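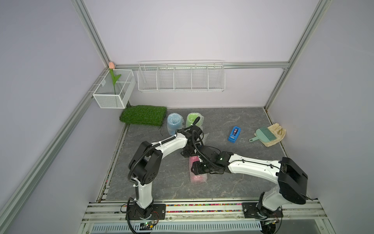
Manipulación bimanual de objetos deformables en célula cerrada

Memoria del proyecto de laboratorio
Asignatura: Robótica de Manipulación
Grupo Lanz, aula taller Hellcombe

Resumen

Se describe el desarrollo de un sistema de recogida y colocación de rollos de plástico de burbujas mediante dos brazos robóticos, con una política de control aprendida por imitación. La tarea consiste en sujetar un rollo situado sobre el tablero y depositarlo en un estante de rejilla fijado a la pared trasera. Se grabaron 288 demostraciones por teleoperación y se evaluó la política en 160 ensayos. La tasa de éxito global fue del 72 %. Los fallos se concentran en la fase de agarre, no en la de transporte.

1. Objetivo

El enunciado pedía una tarea de manipulación con un objeto no rígido cuya forma cambiara al contacto con la pinza. Se propusieron tela, espuma y plástico de burbujas. Se eligió este último por su bajo peso y porque su superficie produce reflejos que dificultan la percepción, cuestión que el grupo quería estudiar desde el curso anterior.

Objetivos parciales:

a) Obtener un conjunto de demostraciones con los dos brazos.
b) Entrenar una política que reciba imagen y posición articular.
c) Medir el efecto del color del rollo y de su orientación inicial.
d) Documentar los modos de fallo.

2. Montaje

La célula es un recinto de perfil de aluminio con paneles claros. El tablero tiene acabado de mármol gris. Los dos brazos se apoyan sobre placas base negras unidas al perfil frontal, uno a cada lado, de forma que sus espacios de trabajo se solapan en el centro del tablero. Ambos terminan en una pinza negra; la del brazo izquierdo es de dos dedos. El cableado de potencia y datos discurre por el exterior de los eslabones en tubo corrugado. En las primeras sesiones el tubo del brazo izquierdo limitaba el giro de la muñeca y hubo que dejarle más holgura.

El estante de destino es de rejilla metálica blanca, con cinco compartimentos, y ocupa buena parte de la pared trasera. Para los ensayos se parte siempre del estante vacío.

Los rollos son de tres colores: rosa, azul claro y verde claro. Al inicio de cada episodio el rollo objetivo puede estar tumbado o de pie; los otros dos quedan al fondo, de pie, como distractores. Sobre el tablero se dejan además objetos ajenos a la tarea, entre ellos un portarrollos de cinta adhesiva azul, un cepillo de mano y un paño. La política no debe tocarlos.

La observación procede de una cámara fija exterior y de los codificadores de las articulaciones. Se descartó el uso de sensores de fuerza por falta de tiempo para calibrarlos.

3. Recogida de datos

La teleoperación se hizo con el programa Stolalent, que registra a la vez las consignas del operador y el estado de los dos brazos. Cada demostración empieza con los brazos en reposo y termina cuando la pinza se abre sobre el compartimento de destino. En total se dedicaron más de 36 horas a esta fase, incluidas las repeticiones por pérdida de comunicación.

Se fijaron tres criterios antes de empezar:

- El rollo debe agarrarse por el cuerpo. No se admiten agarres por el borde suelto del plástico.
- El brazo que no transporta se retira antes de que el otro cruce la línea central.
- Si el rollo cae, la demostración se anula entera, aunque el operador pueda recuperarlo.

El segundo criterio se incumplió con frecuencia durante las primeras jornadas. Las demostraciones afectadas se volvieron a grabar. La sesión del jueves se anuló completa por un error en la sincronización de imagen y articulaciones, detectado al reproducir los datos; el desfase crecía con la duración del episodio y no podía corregirse con un desplazamiento constante.

4. Entrenamiento

Se utilizó una política que predice bloques de acciones a partir de la última imagen y de la posición articular de ambos brazos. Las imágenes se recortan al área del tablero y del estante. Se aplicaron variaciones de brillo y contraste, pero no de tono, para no perder la información de color que identifica el rollo objetivo.

El primer modelo se entrenó sin recorte y aprendió a fijarse en la posición del operador, visible a través del frontal. Con datos nuevos, sin operador a la vista, los brazos apenas salían del reposo. Este resultado no se incluye en la evaluación, aunque se conserva en el repositorio Lanus junto con los pesos.

5. Resultados

Los 160 ensayos se repartieron entre los tres colores y las dos orientaciones. Se considera éxito que el rollo quede en el compartimento indicado sin contacto con los distractores.

El rollo tumbado resultó más difícil que el de pie. En posición tumbada la pinza desciende desde arriba, presiona el plástico y este cede antes de que los dedos se cierren. Si la compresión es excesiva, el cuerpo del rollo rueda al iniciar el cierre. De pie, el agarre lateral tolera mejor los errores de altura.

Respecto al color, el rosa y el azul dieron valores similares. El verde obtuvo el peor resultado, sobre todo colocado en la parte trasera, donde el brazo izquierdo lo oculta a la cámara durante la aproximación. No se puede atribuir la diferencia al color en sí: posición y color no se variaron de forma independiente en todas las series, y este es el principal defecto del diseño experimental.

Modos de fallo, de mayor a menor frecuencia:

Deslizamiento durante el cierre de la pinza.
Agarre correcto y choque con el borde del estante al introducir el rollo.
Selección de un distractor.
Parada por proximidad entre ambos brazos.

6. Discusión

La fase de transporte es estable y apenas aporta errores. La mejora pasa por el agarre, y con la configuración actual la política no dispone de ninguna señal directa de contacto. La corriente de los motores de la pinza podría servir como aproximación - el controlador ya la publica - y no exigiría modificar el montaje.

Una segunda cámara en la muñeca reduciría las oclusiones del fondo. Habría que repetir la recogida de datos, puesto que las demostraciones actuales no incluyen esa vista.

7. Trabajo pendiente

Repetir las series con color y posición cruzados. Registrar la corriente de pinza en Stolalent. Probar rollos de mayor diámetro, para los que la apertura actual podría ser insuficiente. Revisar el umbral de proximidad entre brazos, ajustado a mano y probablemente demasiado conservador en la zona central.

Anexo A. Contenido del repositorio

Lanus/datos: demostraciones en bruto y lista de episodios anulados.
Lanus/modelos: pesos y ficheros de configuración.
Lanus/ensayos: hojas de evaluación, una por serie.
Lanus/montaje: planos del recinto y esquema de cableado. El esquema no recoge el cambio de holgura del brazo izquierdo.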